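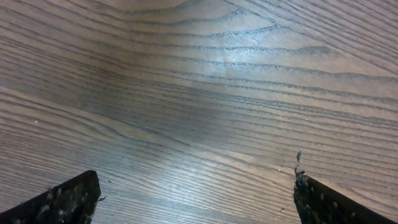 The top of the long table, wood with dark wavy grain (item 2)

Steditz Community House
Minutes of the furniture and rooms meeting, October 2021

Present: 11 members of the house. Apologies were received from two members.

Item 1. Minutes of the last meeting

The minutes were read and accepted with one correction. The shelf in the corridor was given to the reading group, and not to the sewing group as it was written. The sewing group has confirmed that it does not want the shelf.

Item 2. The surface of the long table

The meeting looked at the photograph of the table top. The surface is greyish-brown with strong dark grain, and in the middle of the photograph there is a bright patch where the light falls on it. Towards the left the wood looks darker and browner.

One member asked if the finish is worn in the bright place. Other members answered that it is the reflection of light and that a photograph cannot decide this question. It was agreed to look at the table again in the evening, with the ceiling lamps off, and to pass a hand over the surface.

There was a longer discussion about whether the table should be oiled or only cleaned. The members who use the table for the games evening would like no oil, as the cards stick to it for some days after. The members from the cooking course would prefer oil. The offer from Griko for the treatment of the table was read out. It includes light sanding by hand and two coats. Several members were against sanding, because we do not know if the top is solid wood or veneer.

Decided: The table will not be sanded. Griko will be asked for a new offer without sanding. Until then the table is cleaned with a damp cloth and wiped dry, always along the grain. The green scouring sponges are not to be used on it.

For: 8. Against: none. Abstained: 3.

Item 3. Cloths and mats

It was proposed to buy a large tablecloth. The proposal was not supported, as most members wish to see the wood. Instead, 30 felt mats will be ordered from Pundell. The colour was discussed and left open between dark grey and dark red. The person who places the order may choose.

Hot pots are put on the cork boards also after the mats have come. The felt is too thin for this.

Item 4. Chairs

There are 17 chairs in the large room and they are not all of the same height. The lower ones shall be kept by the window, where they are used with the small tables. Two members offered to put new felt pads under the legs. The pads are already in the cupboard, second drawer.

The question of armrests was moved to the next meeting.

Item 5. Use of the Maurya room

The Maurya room is requested by the language circle and by the drawing group for the same evening. Both groups were present and agreed to change places every second week, with the drawing group beginning. The drawing group will put paper under its work and take the paper away afterwards. The plan hangs on the door.

Item 6. Other matters

The lamp over the sink is flickering again. The tube will be changed.

A blue scarf and a lunch box were left behind after the last games evening. They lie on the window sill in the hall.

The next meeting will be in December. The new offer from Griko should be sent to all members before it, together with the agenda.

The meeting was closed after the lamp had been discussed a second time.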